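June, meter diary, continued

6:40 a.m. Read the main meter before anything was switched on. The overnight draw is still higher than I can account for. Refrigerator, router and the boiler clock do not add up to it, so I have started taking circuits off one at a time at the panel. The garage circuit was off all night and made no difference.

Moved the Poltard plug meter from the freezer to the kitchen counter. The hot plate is rated 1,375 watts on its label. The Poltard shows 1,340 at full setting once the reading settles. I have written down the lower figure and will use that from now on.
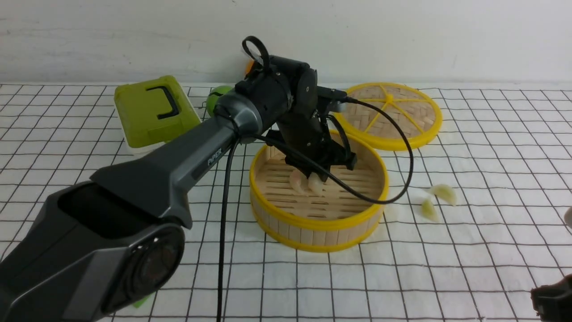 One comment on the last entry says the difference is probably line voltage and I should log volts alongside watts, at the same minute, or the comparison means nothing. Fair point. The Poltard displays both but only one at a time, so I will press the button and write both down. Added a column.

Noon. Volts dip when the well pump starts and recover when it stops. The hot plate reading follows. That supports the comment. I ran the plate for 14 minutes with a covered pot and again with the lid off. Same wattage, as expected, but the covered pot boiled sooner.
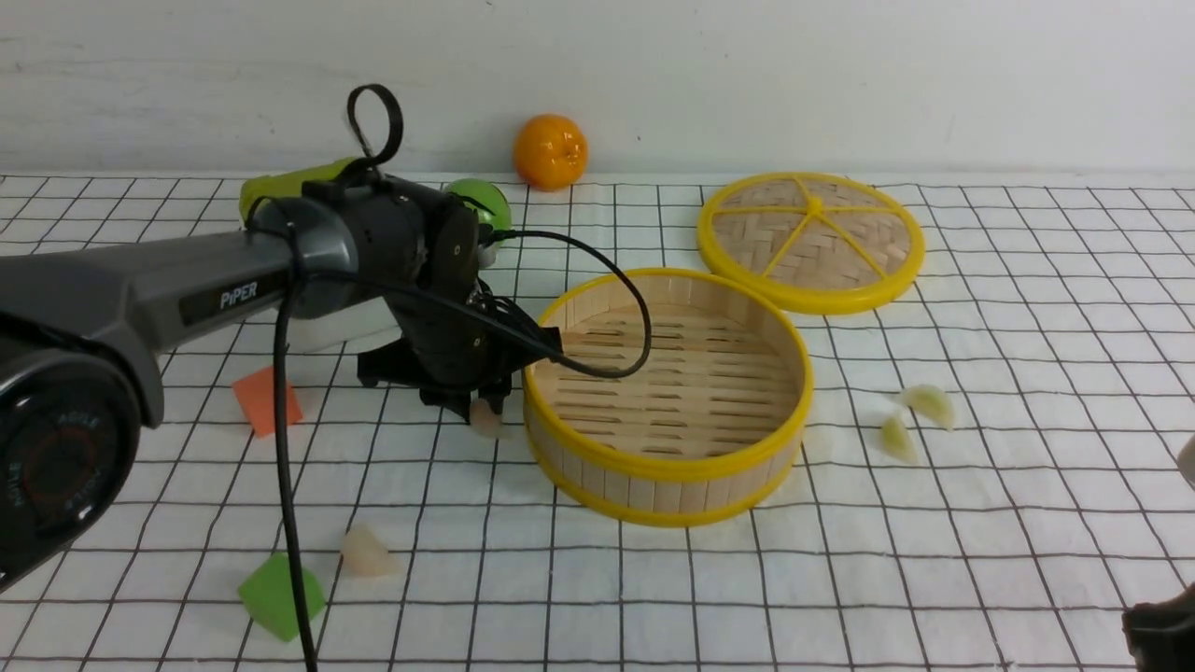 Dumpling near the rim of the steamer

Took the dining room circuit off after lunch. Small drop at the main meter. The only thing on it is the old Fallorix radio, which has no real off switch. Unplugged it at the wall and put the circuit back on. The drop held.
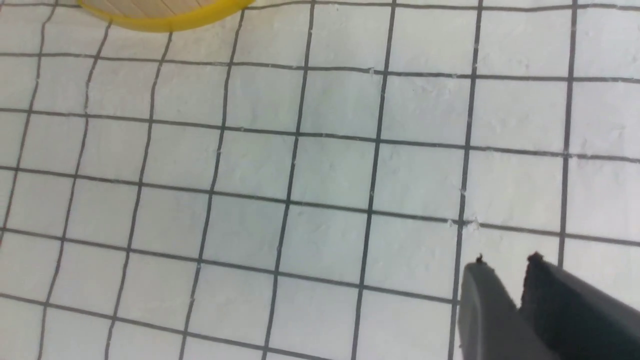
Grid surface, white with dark gray lines

Bermúdez Electric called back about the panel. They can look at the neutral bar but want the circuit list first. Typed it up. 4 breakers still have no label. The one marked "porch" runs the hall outlets. 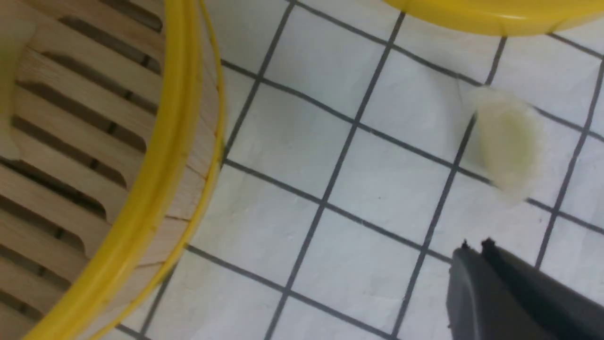 Evening readings

Main meter read at 9:15 p.m. with the radio unplugged. Overnight test repeats with the hall outlets off. Volts column filled in for every reading except the first.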